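Sobre la Residencia y Escuela de Hostelería Merell

La Escuela de Hostelería Merell es un centro privado de formación profesional con residencia propia, dedicado a la preparación de personal para hoteles, restaurantes y servicios de alojamiento colectivo. Imparte enseñanzas de cocina, sala, recepción y gestión de pisos, y admite tanto a jóvenes que inician sus estudios como a trabajadores en activo que desean obtener una titulación.

El centro tuvo su origen en los cursos de verano que la sociedad Wadari organizaba para los empleados de sus establecimientos. La demanda de plazas por parte de otras empresas aconsejó dotar a aquellos cursos de sede estable, profesorado permanente y un reglamento académico. Desde entonces la Escuela funciona con administración separada, si bien Wadari conserva un puesto en el Patronato.

En el presente curso están matriculados 513 alumnos, de los cuales 392 siguen el plan de estudios ordinario y el resto asiste a los programas de perfeccionamiento. La enseñanza se reparte entre 2 sedes: el edificio Mackay, donde se encuentran las aulas, la biblioteca y las cocinas de prácticas, y el edificio Kotgate, destinado a residencia y a los talleres del departamento de pisos.

El departamento de pisos comprende las materias de limpieza y conservación de habitaciones, lencería, lavandería y organización de turnos. Sus alumnos realizan las prácticas en los talleres de Kotgate bajo la supervisión del profesorado y, en el último curso, completan una estancia en un establecimiento hotelero.

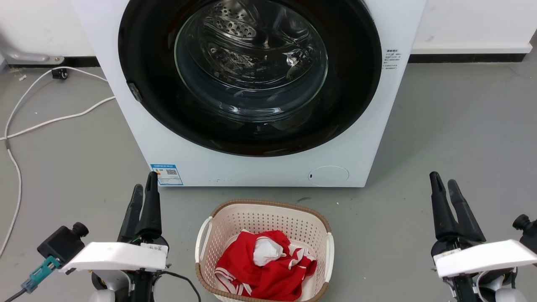 La dirección académica corresponde a Amnuay Ratanaporn, que anteriormente tuvo a su cargo la jefatura de estudios. Colaboran con la dirección los 8 jefes de departamento, quienes revisan cada año los programas, proponen la renovación del material y elevan al Patronato la memoria de actividades. Dicha memoria puede consultarse en la secretaría a partir del mes de noviembre.

La residencia admite a los alumnos que acreditan domicilio fuera de la localidad. Las plazas se adjudican por curso completo y comprenden alojamiento, desayuno y cena. Los residentes quedan sujetos a las normas de convivencia aprobadas por el Patronato – horarios de entrada, uso de las zonas comunes, turnos de lavado – y las aceptan por escrito al formalizar la matrícula.

La Escuela mantiene una bolsa de empleo abierta a sus titulados. Las empresas interesadas en incorporar personal o en acoger alumnos en prácticas deben dirigirse por escrito a la secretaría, con indicación del puesto, la duración prevista y la persona responsable de la tutoría. El centro no percibe cantidad alguna por esta gestión.

La secretaría del edificio Mackay atiende al público de 9.00 a 14.00 horas en período lectivo. Las solicitudes de admisión, convalidación y beca se presentan en el mismo lugar, en el impreso correspondiente.

Última actualización: noviembre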